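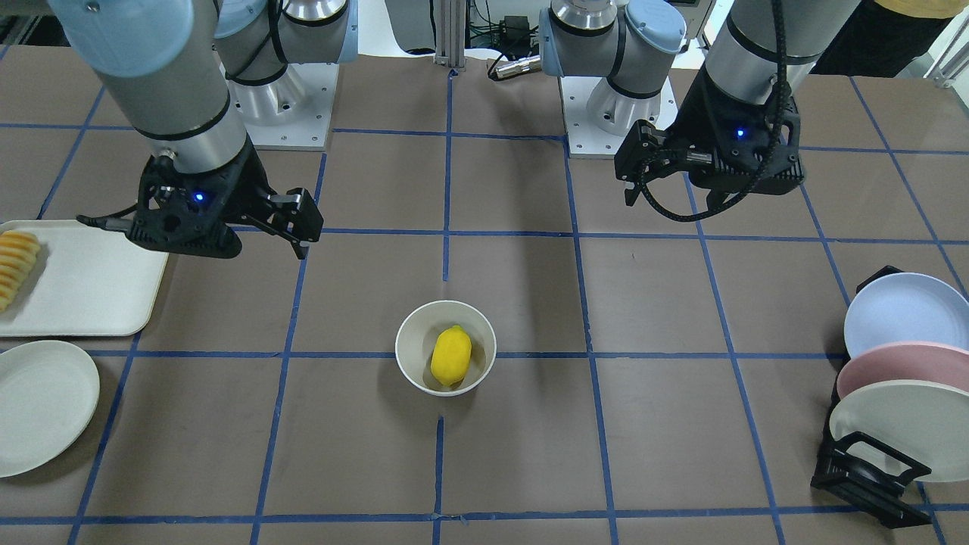

Where Does the Food Go? My Semester Project on Lunch Waste

I picked this topic because I'm a slow eater, and slow eaters see a lot of trash cans. Our dining hall at Vedthorpe serves lunch until two, and by the end of it the bins by the exit are so full that the lids won't sit flat. I wanted to find out what people throw away and why (my roommate thought I'd lost it).

My first plan was way too big. I was going to weigh every bin, every lunch, all through October! Then I found out that the kitchen scale only goes up to 3000 grams, and one bag of half-eaten pasta blows right past that. So I switched to surveys. I stood by the tray return and asked 50 students what was left on their plate and why they hadn't eaten it. Everybody I asked gave me some kind of answer, even the ones who were clearly late for class.
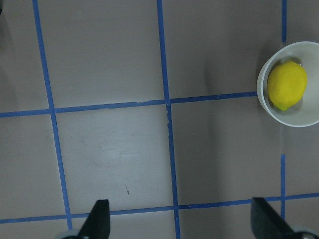
Fruit was the part I got wrong going in. I figured people took it and tossed it, but most of them told me they put it in their bag for later. Whether they ever eat it is another question, and my survey didn't cover that. I have a pear in my own backpack right now that I'm scared to look at.

The real problem was side dishes. You get rice with pretty much everything, and the scoop is huge, and you don't get asked how much you want. Lots of people told me they'd be fine with less but felt weird holding up the line to say so. Bread came up too, mostly the end pieces.

I also went over to Troment, the smaller dining hall across the parking lot, where you serve yourself. People there talked about waste in a totally different way. They blamed themselves for taking too much, and at Vedthorpe they blamed the scoop!

If I did it again I'd ask fewer questions. I had a whole section on drinks that I never used, and "Do you usually finish your meal?" was useless, everyone says yes with a full plate in their hands. I'd also go at dinner, when people aren't rushing. For now my suggestion to the kitchen is a small scoop next to the big one and a sign saying you can ask for either.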